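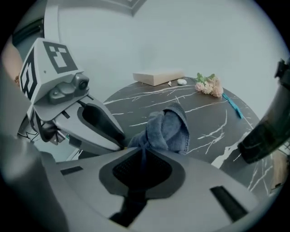
A toalha azul-acinzentada sobre a mesa redonda.

O inventário

O contrato previa a descrição de todos os bens móveis do apartamento, divisão por divisão, com indicação do estado de conservação. Amerley Alhassan começou pela sala, conforme o procedimento, e deixou a mesa redonda para o fim.

O formulário da Draltach tinha 31 campos por objeto. Tampo: escuro, com veios brancos semelhantes aos do mármore. Forma: circular. No campo do material escreveu «a verificar». Bateu no tampo com o nó do dedo, ouviu um som curto e manteve a anotação.

A proprietária, Vlasta Koubek, tinha deixado a casa em janeiro. Os herdeiros queriam uma lista. Tetteh Kyei, que assinava pela família, enviara à agência uma mensagem de duas linhas: o valor total não lhe interessava, mas pedia que não se omitisse nada. Amerley imprimiu a mensagem e juntou-a ao processo.

Item 694: cadeira, assento gasto. Item 695: candeeiro de pé, interruptor com folga. Item 696: toalha.

A toalha era azul-acinzentada, de tecido macio, com argolas pequenas, próximo da microfibra. Estava amarrotada, com um bico levantado ao meio e a bainha à vista de um dos lados. O manual classificava os têxteis em duas categorias, de uso e de ornamento. Os de uso registavam-se por lote, com peso. Os de ornamento registavam-se por unidade, com medidas. Uma toalha de limpeza pertencia à primeira categoria. Não havia, no entanto, outra com que formar lote.

Telefonou a Esi Nartey, do escritório.

– Um lote pode ter uma só peça?

– O sistema aceita a partir de duas.

– E se eu a registar como ornamento?

– Precisas das medidas. Estendida.

Amerley olhou para a mesa. Do outro lado estava um bloco retangular bege-claro, plano, que tanto podia ser uma tábua como um livro visto daquele ângulo. À direita do bloco, um objeto oval, branco, pequeno. Ao lado, um fragmento ainda menor, também branco. Preencheu primeiro esses campos. Para o oval, hesitou entre «seixo» e «sabonete». Aproximou o nariz e não sentiu cheiro. Escreveu «objeto oval» e passou adiante.

Restava a toalha. Para a medir era preciso estendê-la, e ao estendê-la alterava-se o estado em que fora encontrada, que tinha um campo próprio, o 13, de preenchimento obrigatório. O manual não indicava a ordem. Amerley preencheu o campo 13: «Amarrotada. Um bico ao centro. Bainha visível.» Leu o que escrevera e acrescentou: «Como se tivesse sido largada a meio de uma tarefa.» A frase excedia o limite de caracteres. O sistema cortou-a em «largada a meio».

Tetteh Kyei chegou ao fim da tarde, para recolher as chaves. Leu o inventário de pé, no ecrã, sem tirar o casaco. Passou depressa pelas cadeiras e pelos candeeiros. No item 696 parou.

– Ela limpava a mesa depois de cada refeição – disse. – Sempre no sentido dos ponteiros do relógio.

– Não há campo para isso.

– Pois não.

Ele pousou a mão aberta no tampo, junto à bainha, e não tocou no tecido. Amerley esperou o tempo que lhe pareceu regulamentar. Depois abriu a fita métrica, tornou a fechá-la e, no campo das medidas, escreveu «não aplicável». O sistema aceitou.

Entregou-lhe as chaves contra assinatura. Eram duas, presas por um arame.

Elikem Asante
27 de abril

13 comentários · 31 partilhas

Contos recentes
O elevador da rua Osei
Tito e a balança
Manual de instruções para uma janela
2000 parafusos

© Revista Ultance · Contacto · Voltar ao topo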